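Gallery: Folding Knitwear on the Bed
Tiltport Residence Services – Household Skills Pages

This gallery forms part of the September series on the care of clothing. It concerns one warm garment in a reddish-brown shade and the bed on which it is handled. Residents of the Marinho and Fosine buildings may use it alongside the printed laundry guide, available at the front desk from 8 in the morning.

A made bed is the preferred surface for folding in the smaller rooms. It is wide enough for a garment with both sleeves extended, and it spares the resident a trip to the folding tables on the ground floor.
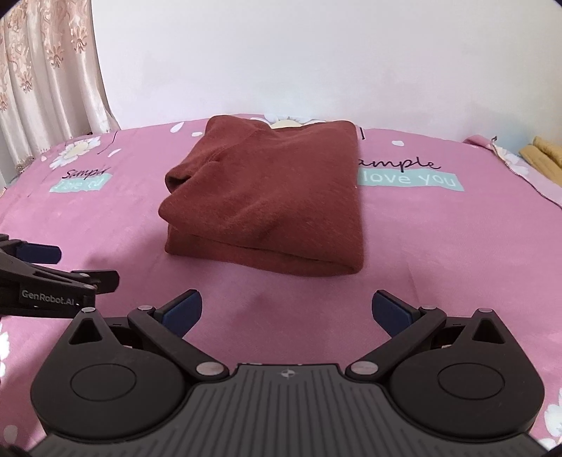
Heavy garments should be stored folded. Hangers pull at the shoulders over time, and the mark they leave is difficult to remove. The wardrobe shelves in all rooms are 44 centimeters deep, and a folded sweater should sit fully within that depth, with the thickest edge facing out.

Bedding should be drawn smooth before folding begins. A wrinkled sheet makes it harder to judge whether the hem is straight.

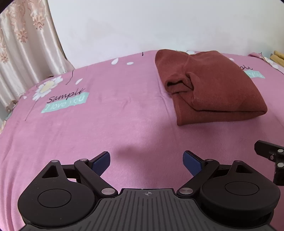

Pink bedding with a daisy and a mint-green "I love you" label.

Residents who share a room are asked to agree on a time for laundry. The machines are busiest on Monday, when the wait may reach around 60 minutes. Clothing left in the dryers is moved to the shelf marked Surkamov and kept there until the desk closes.
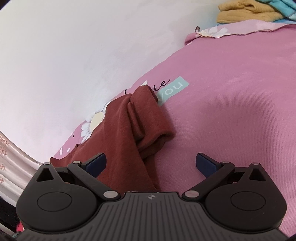
A garment that has lost its shape should be opened out fully and started again – correcting a poor fold from the top seldom gives a good result. Shake it once, lay it down, and smooth from the center toward the sides.

Fuzzy knits also benefit from a light brushing before they are put away.
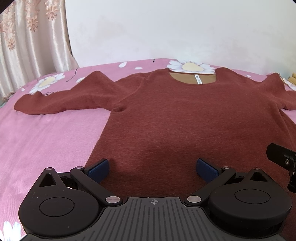

Folding from the back is the method taught in our sessions. The front of the garment then ends up on the outside of the finished bundle. With the sweater face down and the neckline toward the far end of the bed, the narrow white label inside the collar is easy to find and serves as a guide to the center. Sleeves are straightened first, and any bunching is eased out toward the cuff. Each side is then brought in to the middle and the hem is folded up.

Folding sessions are open to all residents and are limited to 16 places. Names are taken at the front desk.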